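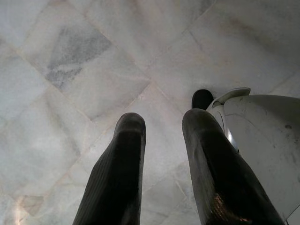 **Zdislava Malý**, Communications Officer

*6 Dec 2024*

**New book and open archive put victims' letters at the center of sentencing research**

Researchers at the Barrientos Institute are delighted to announce the publication of *Before the Judge Decides*, a study of what people write when a court asks them how a crime has affected their lives. It is published by Femanik Press and goes on sale today in paperback and as an e-book.

The book draws on 341 victim statements, all shared with the permission of the people who wrote them. Some fill several typed pages. Others are two lines in pencil. Burglary, fraud, assault and dangerous driving are all covered, and there is a full chapter (the longest in the book, and a favorite in our office!) on thefts from small family shops, a kind of case that rarely gets much attention in the sentencing literature.

Author Kamil Kolář spent a large part of his career teaching criminal procedure before he turned to the letters. He read every one of them in full, then went back and interviewed 30 of the writers about what they had hoped the judge would take from their words.

"I expected people to talk about punishment, and some of them did," said Kolář. "But so many wanted to talk about the hearing itself. Where they sat, whether anyone told them the date had moved, whether the judge looked up while the statement was being read. One woman had kept the bus ticket from that day. I came away with a very different book from the one I had promised my editor, and I'm so glad I did."
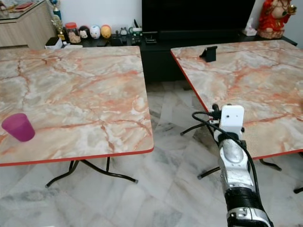 Sentencing and Courts Research Group, Barrientos Institute

Alongside the book, the group is opening the Hekeveck Archive, a free online collection for students, teachers, court staff and anyone else with an interest in how sentences are reached. It holds 700 documents at launch, including blank statement forms from past decades, guidance leaflets, training notes for judges and a wonderful run of letters between probation officers arguing over how a pre-sentence report should be worded. Names and addresses have been removed throughout. The victim statements quoted in the book are not part of the archive and will stay closed.

Readers can search by type of offense, type of court and decade. A teaching pack for college courses is included, with seminar plans and a short reading list, and a second pack for high school classes will follow in July.

The archive was built with a grant from the Fimetti Fund, which also paid for the printing of 3000 copies of a plain-language guide to writing a victim statement. The guide is going out to public libraries and advice centers, and we would love to hear from any that would like a box.

Kolář is available for interviews and is happy to speak to student papers and local radio. Review copies can be requested from Femanik Press. For interviews, copies of the guide or early access to the high school pack, please contact Zdislava Malý in the communications office at the Barrientos Institute.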